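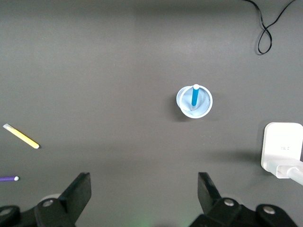

Workshop tips: keeping a small robot arm bench in good order

These are the house rules for the arm benches in the Plonderbridge workshop, typed up from the sheet by the door. Hülya Kozan wrote the first version and Zoila Cáceres added the parts on cables and practice jobs. Most of it applies just as well to one arm on a table in a garage.

Before you switch on

Clear your hands, sleeves and lanyards out of the reach of the arm. Tie back long hair. Rings and bracelets go in your pocket.

Find the stop button and press it once with the power on and the arm still. If the light on the controller doesn't change, don't use that bench. Tape a note to the controller and tell whoever is in charge that day.

Check the bolts at the gripper joints with a hex key. You are only checking for play, so don't lean on them. A loose bolt shows up first as a finger that closes a little crooked.

Wipe the fingers and the tabletop with a barely damp cloth. Marker ink and hand lotion both make plastic slide. Don't use solvent on the table, it leaves shiny patches and the camera picks up glare from them.

The reach line

Mark the full reach of the arm on the table with low-tack tape and add 200 mm outside it. People stay outside the outer line while the arm is powered. On our benches the outer line comes out at 900 mm from the center of the base. Measure yours, don't copy ours.

If two people are working, one runs the arm and the other stays back. Agree out loud who is running it. Before anyone reaches in, the arm is stopped and the person running it says "stopped."

Cables and power supplies

Cables are the thing people get told off for most. Loops of thin cable are easy for a finger to hook, and a hooked cable can pull a plug out or bring something down off a shelf. Run cables along the back edge and clip them every hand's width. Wind up spare length and hang it under the table.

Power adapters belong on the floor shelf or the rail. If one has to sit on top for a short job, keep it to the side, with its cable leading away from the arm, and slow the arm down. Look at where the fingers will pass when they are wide open, which is farther out than most beginners expect.

Label both ends of every cable. Cosgrove bench labels hold up fine, masking tape falls off by May.

Good practice jobs

Markers into a cup is the job we start everybody on. Markers are light, they cost next to nothing and they don't break when dropped. Caps on, always.

Lay the loose markers with space between them so the fingers can come down on both sides of a barrel. Start with one at a slant and leave the ones near the edge of the table for later.

A small plastic cup will tip if a marker is dropped in from too high. Lower it until the end is inside the rim and then open. If the cup slides, put a dab of reusable putty under it.

Set the speed to the lowest step for the first 43 tries. Zoila picked that number because it is how many lines fit on the log sheet, and we have kept it. Fill the sheet, look it over, and then go up one step if there were no bumps against the table or the cup.

Only raise the grip force when the marker slips. On the Tokance controller go up one notch at a time and write the new value on the sheet.

Things that don't go in the gripper: glass, knives, anything hot, batteries, open liquids.

Light

Use the lamp and the window the same way each session if you can. Strong light from one side throws a shadow next to the cup, and some setups will treat a dark shadow as part of the object. Move the lamp back or bounce it off the wall.

When something goes wrong

Stop first. Don't grab the marker, the cup or the arm. Power off before freeing a caught cable, and support the arm with your other hand as you cut the power, as some models sag.

Write down what happened, even if nothing was damaged. The incident page is number 129 in the Limitz binder.

Closing up

Park the arm, open the fingers, power off at the wall. Markers and cup back in the drawer. Dust cover on once the motors have cooled.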